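Monday, October 10, 2022

Urinalysis bench, Zurnham site. Repeat of the June protein comparison, dipstick against the turbidimetric method, with the changes agreed after the first run.

Background for anyone picking this up cold. In June the strips read one grade higher than the analyzer on a run of samples that should have been negative or trace. Most of those samples were alkaline. A buffered strip pad gives a false positive for protein when the urine pH is high enough to overwhelm the buffer, so the result was not a surprise, but the pH had been read off the same strip and not by meter, and the specimens had stood on the bench for an unrecorded time. Urine left at room temperature drifts alkaline as bacteria split urea. We could not say whether the patients' urine was alkaline or whether we had made it so. The June data are therefore in the binder but not in the summary.

Changes this time:
Received time and test time written on every tube.
pH by meter, two-point calibration at the start and again after the 24th sample.
Strips from a single lot (Anby, opened this morning, desiccant dry, lid closed between samples).
Strip read by one person, analyzer run by the other, results not exchanged until the end.

Samples: 43 received from the Wutgate clinic by the morning courier. Three excluded before testing. Two had visible blood, one had leaked and the label was unreadable. That leaves 40. All first-morning or random voids, no 24-hour collections. Refrigerated on arrival, brought to room temperature in batches so that the cold would not slow the pad reactions.

Calibration of the meter was acceptable at the first point and slow at the second. Electrode took well over a minute to settle. Rinsed, blotted, repeated, same value but quicker. I suspect protein film on the glass from last week. Put it in pepsin cleaning solution overnight if there is a spare electrode for tomorrow.

Controls: negative control negative. Low positive read as 1+ on the strip, inside range on the analyzer. High control, target 300 mg/dL, read 3+ on the strip and inside range on the analyzer, toward the low end. It has been toward the low end since the new bottle was opened. Not an action point yet. Plot it.

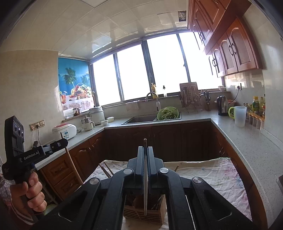

Strip technique was the main thing I wanted to tighten up. The instruction sheet says to dip, drag the edge along the rim, and hold the strip level while the color develops. If it is held upright, liquid runs from one pad to the next and the acid buffer from the protein pad can wash onto the pH pad and pull it down. Minttu Juntunen asked about gripping the strip at the very end with forceps so that the gloves stay clear of the pads. It works, but the tips must meet squarely on the handle end. The grip to copy is the one in the photo, two straight fingers closed on a thin piece of silver cutlery, except that the utensil there is standing upright and our strip has to be laid flat as soon as it leaves the tube. I have gone over to flat-tipped plastic forceps. Metal ones with serrated tips crease the backing and the strip then sits at an angle on the tissue.

Timing: 60 seconds for protein on this lot, by the wall timer. Anything read after two minutes discarded and repeated with a new strip. This happened once, when the phone rang.

Results, first pass. Not checked against the raw printout yet.

Agreement within one grade was good wherever the metered pH was under 7.5. Above that, the strip ran high in most of the samples, same direction as June. All of the alkaline ones were tested within two hours of receipt, and cold storage before that is recorded on the courier sheet, so bench drift after arrival is a weak explanation. Time between voiding and pickup is still not known. The clinic form has a space for it and it was left blank on most of them. Will ask Wutgate to fill it in.

The pH pad and the meter disagreed less than I expected. Strip pH was read to the nearest half unit and the meter value rounded the same way for comparison. Where they differed, the strip was lower. That would fit with run-over from the protein pad, although I was holding them level, so it may just be the color chart under this lamp. One of the tubes on the daylight fixture above the bench is yellower than the other. Request in to have both replaced together.

Concentrated samples: specific gravity by refractometer, zeroed on distilled water. A strip result of trace in a very concentrated sample means little, and the same trace in a dilute one may matter. The report form has no line for this. Eklund's draft of the new form puts specific gravity directly above protein, which I would support. The other part of the draft, adding an automatic comment for pH over 8, should wait for the full comparison.

None of this picks up light chains. The pad responds mainly to albumin, and a negative strip with a clearly positive turbidimetric result should go forward for electrophoresis and not be written off as a discrepancy. There was one of these today. Repeated on both methods, same result. Remainder of the tube frozen in two aliquots, requesting physician to be called tomorrow morning.

Problems:
Analyzer flagged a short sample on one tube. Volume was fine, there was a bubble. Re-spun and cleared.
Label printer is smearing again. Times on the last batch were written by hand.
Ran out of conical tubes with the blue cap and finished on the clear-cap ones. Same volume, but they sit slightly lower in the centrifuge buckets. Check that they come out with forceps and not by tipping.

To do:
Enter both sets of results from paper, each of us entering the other's sheet.
Albumin-to-creatinine ratio on the samples that were trace on the strip, if enough volume remains.
Acidify a portion of the alkaline samples to pH 6 with dilute acetic acid and repeat the strip only. If the reading falls and the analyzer value holds, the buffer explanation is good enough to write up.
Order strips from the same lot before it is gone.

Refrigerator at close 4 °C. Waste out, bench wiped down, centrifuge lid left open to dry.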